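15 December 2019
By Hagos Gashaw

Paper cups have a bad name, and I have helped give it to them. Last May I argued on this page that the café on the ground floor of the Grirkdale library should get rid of them and buy glasses. The café did. I now think I was partly wrong.

A glass is better if you sit down. It feels better in the hand and it keeps a slice of lemon where you can see it. But most people at a library café don't sit down. They want a drink of water on the way to the bus, and a glass can't leave the building. So they buy a bottle. That is more trash than the cup was.

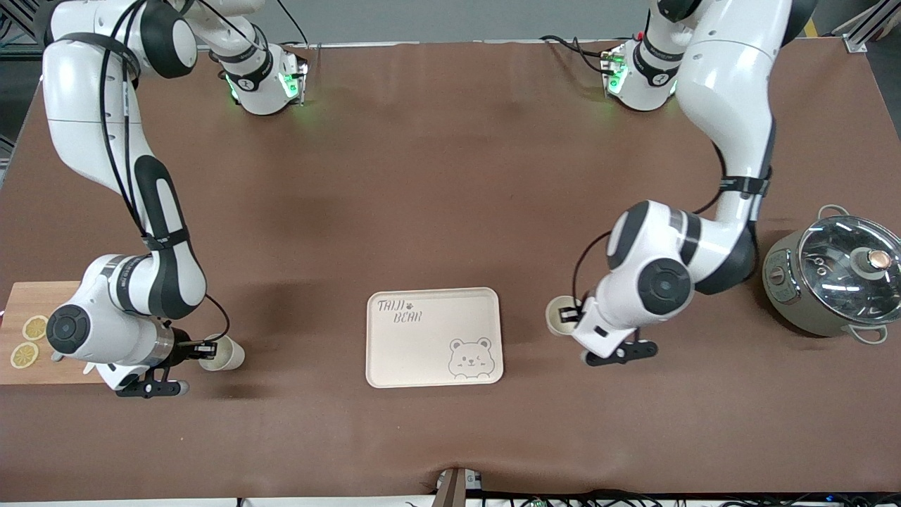
Paper cups and lemon slices on a board.

Syafiqah Siregar, who runs the counter, ordered 100 glasses in the spring. She tells me 50 are left. Some broke, and some walked out the door. Each one has to be washed and dried, and the sink in the back was put in for rinsing spoons.

My position today is a dull one. Keep the glasses for the tables. Put a stack of plain paper cups next to the water and the lemon, small ones, with no lids and no sleeves. Charge five cents for a cup if that helps people think twice.

Pieter De Graaf wrote to tell me that everyone should carry a bottle from home. I agree with him, and I forget mine most mornings. A café has to serve the people who forgot.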